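Penotcombe Table Sessions — README

By Cinzia Russo
July 2023

Welcome, and thank you for opening this file before opening the folders (I know how tempting it is to go straight to the folders). This is the data card for the Penotcombe table sessions, a small collection of pictures and notes about little things on a big table: putting them down, turning them round, lining them up, and clearing them away again at the end. It started in May as something Annapurna Kaimal and I did between other jobs, and it has grown into a proper set that other people have begun asking for, so it deserves a proper page.

What the collection covers

The activity is as plain as can be. A table is covered with a cloth, one or more small objects are laid on it, and somebody tidies, moves or sorts them. There are 15 sessions in all, and each has its own folder with the pictures, a notes file and a list of the objects we meant to use. I say "meant to" because now and then one of us swapped something at the last minute, and the notes file is where you will find that written down. If the list and the notes disagree, please believe the notes.

We wanted ordinary things at an ordinary scale, light things that sit in the palm of a hand, on a surface big enough that they look a bit lost. A good deal of our patience went into the cloth. We tried a patterned one early on and it was lovely to look at, but small pieces disappeared into it, and Annapurna spent a whole afternoon labeling pictures where she could hardly find the thing she was labeling. Plain cloths from then on!
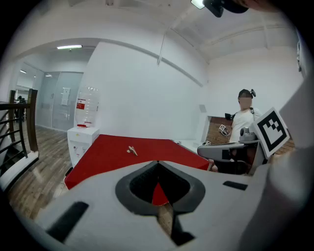
The folders are named after the session number and the cloth color, so that you can pick out what you need without opening every one of them. Inside, the notes are in everyday sentences. I did try a form with boxes to fill in, and it made everybody write "fine" in every box, so we went back to sentences and I have never regretted it.

The surroundings

We did not clear the building for this. Stairs, railings, glass partitions, the water dispenser and now and then a person in the distance are all part of the collection, and we have left them in. If your work needs only the tabletop, you will want to crop. If you care about how a table sits in a real room, with floor and furniture and people going about their day, then I hope you will find the backgrounds as useful as we have.

Labels

Each labeled object has a short name and, where we could manage it, a word or two about its shape. We call a thing by what it looks like when we are not sure what it is, and we would much sooner have "small cross-shaped piece" than a confident guess. Material is left blank unless the person labeling had handled the object — pale wood and cardboard are terribly easy to mix up in a picture.

Known problems

Session 7 has two notes files. The longer one is correct, and the shorter is an early draft that I keep meaning to remove.

Red cloths can look rather different from one session to the next, so please don't use color alone to match them up.

Objects near the far end of a table are often too small to name, and many have been left without a label.

Getting in touch

Corrections are very welcome, especially to the labels. Send them to Annapurna or to me with the session number and the file name, and we will put them into the next version with your name in the thanks, unless you would like to be left out.

Related items

Sorkham Shelf Sorting: data card
Agbeko Kitchen Drawers, version 2
Zornach Packing Notes
Choosing a plain tablecloth for labeling work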